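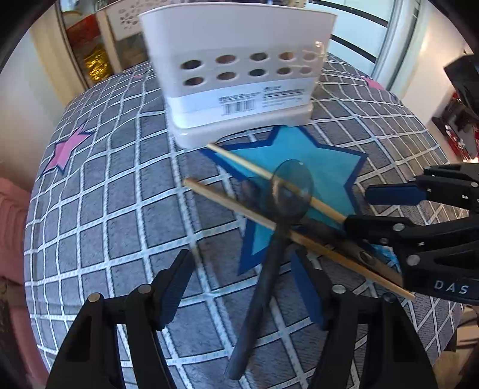 Okay, so my whole talk is about where the spoons go. I've got twenty minutes, and I plan to spend most of them on one small corner of a table, because I think the way we put away the things we eat with says a lot about how a kitchen gets used. The holder I want you to look at first is a plain white one with two rows of round holes across the front, sitting on a gray cloth with stars on it. It still has its label on, barcode and all, and a bit of clear film coming away at the top corner. Peel the film off all the way, people! I say that with love, my own holder at home kept its sticker for a whole winter. And then there are the chopsticks and the spoon, out on the cloth in front of it, lying across each other.

(Wait for people to sit down. Water is on the left side of the podium. Don't start the clicker until Colton waves.)

Who I am, quickly

Hi, I run the home storage classes at Adugna, and before that I spent seven years on the floor at Kosuter selling drawer inserts to people who didn't need drawer inserts. I sold a lot of them. I'm sorry if one of them was yours. Colton Tremblay asked me to do this slot after he came to my class on pantry shelves, and he told me to keep it practical, so no history of the fork tonight.

(If they laugh, pause. If they don't, keep going, the fork joke isn't worth saving.)

The survey slide

Last spring we sent a short form to everybody on the Remton mailing list and 748 people filled it in. Of those, 688 said they keep their everyday utensils in a drawer. I expected a big number, but not that big. Then we asked if they liked their drawer, and the comment box filled up with complaints. The tray slides. The chopsticks are too long to lie straight, so they go in at a slant on top of everything. The good spoon is always at the back. My favorite comment just said "crumbs" and nothing else.

(Read two more comments if there's time. Skip the one about the mouse.)

Why I like an upright holder

I'm a countertop person now, I admit it. Long things are happier standing up. A chopstick in a drawer takes the whole length of the drawer, and a chopstick in a holder takes a spot the size of a dime. You can see what you own, too, and you stop buying a sixth ladle.

Holes are good. Air gets in, things dry faster, and you can tell from across the room if the holder is getting full. A tray under the holder is good as well, as long as you empty it. I mean it about the tray. Lift yours tonight when you get home and have a look — you may want to do it over the sink.

What I don't love is a holder with no dividers and everything crammed in one bunch, because then you pull out a spoon and three chopsticks come along for the ride. If that's yours, stand a jar inside it. Cheap fix, works fine.

(Hold up the jar. It's in the blue bag.)

Handle down or handle up

This is the part people argue with me about in the parking lot. I put spoons in handle down, bowl up. I can tell the soup spoon from the teaspoon without touching either one, and water runs off the bowl instead of sitting at the bottom of the holder. The other camp says you end up grabbing the part that goes in your mouth. Fair enough! Wash your hands and reach a little lower, on the neck, just under the bowl.

If you have small kids, or a steady stream of guests, go handle up and I won't say a word. Forks and spoons only, though. Knives don't go in an open holder on a counter at all in my house.

Chopsticks go in as pairs, thin ends up. I used to put a rubber band around each pair and my sister-in-law told me it looked like a craft project, so now I just drop them in together and trust people.

(Ask for a show of hands, up or down. Write the result on the card for Hokitz, they want it for the newsletter.)

Sorting it out, step by step

For the next bit I'd like everyone to picture their own kitchen, and do it in this order.

1. Take everything out. Drawer, holder, the mug by the stove with the odd things in it, all of it. Lay it on the table on a cloth so it doesn't clatter.

2. Match the chopsticks. Any single ones go in the garden to hold up the peas.

3. Pick up the spoons one at a time and look at them standing upright, the way they'll stand in the holder. A clear bowl on a dark handle is easy to spot next to a silver one with a narrow, pointed bowl, and light wooden chopsticks don't look like either of them. Mixed sets are great for this.
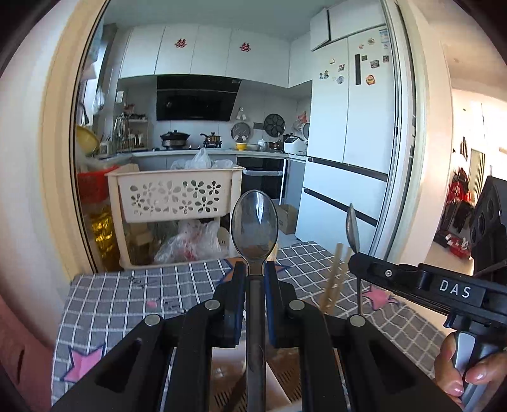 4. Put back what you used this week. The rest goes in a box with a lid, on a high shelf, and you write the month on it. Mine says January.

5. Wash the holder before you fill it. Bottle brush for the corners, and rinse the tray too.

6. Find it a spot near the stove but out of reach of the splatter. If your table is where everybody eats, the table is fine.

(Questions. Somebody will ask about the dishwasher. Say top rack, then point them at the handout by the door.)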